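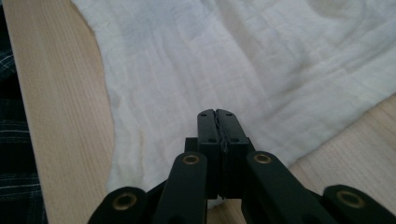 Caring for muslin and other thin cottons

The question we got most often in August was how to wash muslin without ruining it. Several readers bought double gauze for baby blankets or summer curtains, washed it once, and ended up with something smaller and stiffer than what they paid for. Most of that can be avoided.

Start before you sew. Cotton gauze shrinks, and it shrinks more in one direction than the other. If you cut first and wash later, a square blanket will come out as a rectangle and the hem will pucker. Wash the whole piece of yardage the way you plan to wash the finished item, dry it the same way, and then cut. The cut ends will fray badly in the machine. Run a zigzag stitch along both of them first, or fold them over and baste. Colm Scanlon, who teaches our beginner sewing class, leaves 6 extra inches on every length he buys and trims off the ragged part afterward. He used to leave less and regretted it on a set of curtains for his sister.

For the wash itself, use cool or warm water and a gentle cycle. Water at 90 degrees Fahrenheit is fine for white and undyed cloth. Colored gauze should go in cold for the first few washes. Use less detergent than the bottle says. Open weaves hold on to soap, and a lot of what people call stiffness is soap that never rinsed out. If a blanket already feels like cardboard, put it through again with no detergent at all and a second rinse. That fixes it more often than not.

Skip fabric softener. It coats the threads, and coated cotton doesn't soak up water well, so a burp cloth or a dish towel stops doing its job. Some people add a half cup of white vinegar to the rinse. I have done it both ways and can't tell the difference, but Priya Obi swears by it and her towels are better than mine.

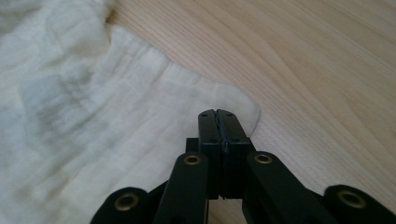

Double gauze and muslin keep their crinkled look without ironing.

On drying: low heat, and take it out while it is still slightly damp. Shake it hard a couple of times and lay it over a rack or the back of a chair. A hot dryer won't destroy gauze in one go, but it will wear out the fine threads over a season or two, and it takes up whatever shrinkage is left. Line drying works well in dry weather. In humid weather it takes long enough that the cloth can pick up a musty smell -- if that happens, wash it again and use the dryer.

Ironing is a matter of taste. Pressing double gauze flattens the texture, and for most uses the texture is the reason to buy it. If you need a flat edge for hemming, press only the edge and leave the rest alone. The wrinkles will come back in the next wash anyway.

Snags are the other common complaint.

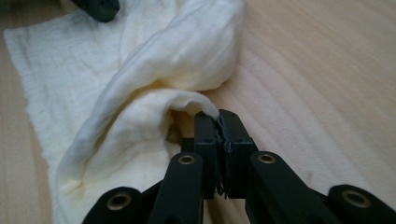

A pulled thread should never be cut flush. Take a blunt needle, work along the line of the weave, and ease the slack back a little at a time in both directions. If the thread has already broken, thread the loose ends to the back and tie them. To prevent snags, close every zipper in the load and keep hook-and-loop fasteners out of it completely. A mesh bag helps with smaller pieces.

Store gauze folded and loose, away from cedar blocks and bare wood shelves, which can leave yellow marks on white cotton over time. A clean pillowcase makes a good storage bag.

Two notices to go with this. The Garska remnant table is back in the side room, with undyed muslin by the yard while it lasts. Colm's class on hems and edges for light fabrics has 8 places. Bring your own scissors and one yard of cloth, washed. Sign up at the front desk or reply to this newsletter.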